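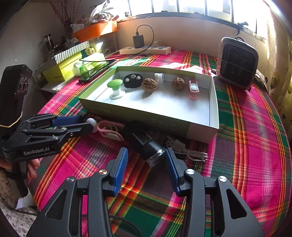 Where do the small things go when a room gets cleared?
Into one shallow lid, set out on the bed, until each has been looked at and given a place. Anything left in the lid at bedtime goes in the hall.

News > Skurcombe > Press releases > May

PRESS RELEASE – for immediate use

SKURCOMBE HOUSEHOLDS ASKED TO EMPTY ONE DRAWER THIS MAY

Clavaner, the home-sorting service based in Skurcombe, opens its spring Lid Month with a simple request. One drawer. One lid. One evening. Sign-up open now, free, closes when the 331 places are gone.

The method is old and a bit obvious. Take the lid off a shallow box, put it on the bed, tip in the small stuff that has no home – walnuts, a round case, a little clear cylinder, the pink plastic thing that came off something. Line it up in a row. Then decide.

"People start with the wardrobe and give up by lunch," said Giuliana Chávez, who founded Clavaner and still runs the evening sessions. "Start with the things you can hold in one hand. A walnut is a kitchen decision. It takes a second. Do ten of those and the wardrobe looks smaller."

Why the bed? Good height, no draft, nothing rolls far on a blanket. A bright one helps, stripes or plaid, black bits show up well on it. Also you have to finish before you can sleep. Participants last year said this was the most annoying part and also the part that worked.

What to sort first

Cables. Leave these out of the lid, they take over. Coil each one and lay it on the blanket beside whatever it might belong to. A white USB cable next to the black cylinder you think it charges is fine for now. Try it before you put the pair away. If it doesn't fit, the cable goes in the cable bag and the gadget gets a paper tag.

Straps, cords and anything with a knob on the end. One pile, left side.

Toys. Small ones stay in the lid with everything else, so that they get decided on and not just moved. Mushroom-shaped things, spinning things, things from crackers. If a child is in the house ask the child.

Bottles. Little green ones, brown ones, half-used ones. Read the label, check the date, bathroom or bin. Medicines go back to the pharmacy.

Gift boxes. Everyone keeps them. Striped ones especially. Clavaner's rule is 2 per household, and they have to have something in them by the end of the month.

Trays. A tray on a shelf is allowed to hold a mix, an orange tray full of assorted bits is a perfectly good place for assorted bits. One tray, though. Not teh whole shelf.

Power strip along the wall: pull out chargers that aren't charging anything, wind up the lead, see if anyone asks for it. Keep bedding and bags well clear of heaters while the sorting is going on, and keep the heater switched off if you're working close to it.

The windowsill end of the room, glass jars, dried branches in a vase and so on, is decoration and can wait. "Do not start on the vase," says the printed guide, page one, in capitals.

Support for participants

Everyone who signs up gets the 14-page guide, a roll of paper tags and a cotton bag for cables. Box lids not supplied. Use a shoe box, a game box, a chocolate box, whatever has low sides and a pale inside so you can see what's in there.

Ulises Ayala wrote the guide and will be at the Stilard reading room in the evenings through the month, from 6 pm, to look at lids people bring in. Bring the whole lid. Bring the odd parts even if you are embarassed by them. There is a table for swaps, and a tin for keys.

Arwel Samuel handles repairs. Small electrical items with a missing cable or a loose end can be left with him, tagged with a name and phone number. Collection within the month please, storage is tight.

Unwanted items in good order will go to the Valcárcel exchange, the shop at the bottom of the hill, which has agreed to take small household goods by the lidful. No need to sort them a second time. Līga Baranauskienė, manager at Valcárcel, asks that food be taken out first. "We had nuts in with the batteries last spring. Please, no nuts."

Last year's Lid Month passed 2,000 items to the exchange, most of them smaller than a hand. Top of the list was charging cables, then single earrings, then pens. Plus one trumpet mouthpiece, claimed the same evening.

New this year

A bedroom session for people sharing a room, run by Frøydis Eide. Two lids, one bed, and a rule that you sort your own lid and keep your hands off the other one. Eide has run it twice as a trial and says the arguments are short. Places for this one are limited and go seperately from the main sign-up.

Also a quiet hour at Stilard from 4 pm for anyone clearing a relative's room. Tea, no guide, no tags unless wanted. Somebody to sit with while you go through the box.

How to join

Sign up at the Clavaner counter in Skurcombe or at the Stilard reading room. Name, street, one drawer. Which drawer is up to you, but write it down – the kitchen one counts, the bedside one counts, the garage doesn't.

Notes for editors

Clavaner is the name of the service and takes no "the". Lid Month runs through May. Giuliana Chávez and Ulises Ayala are available for interview, mornings best. Līga Baranauskienė can speak for the exchange, please ring the shop before turning up. Arwel Samuel would prefer written questions.

Press contact: Frøydis Eide, Clavaner, Skurcombe

ENDS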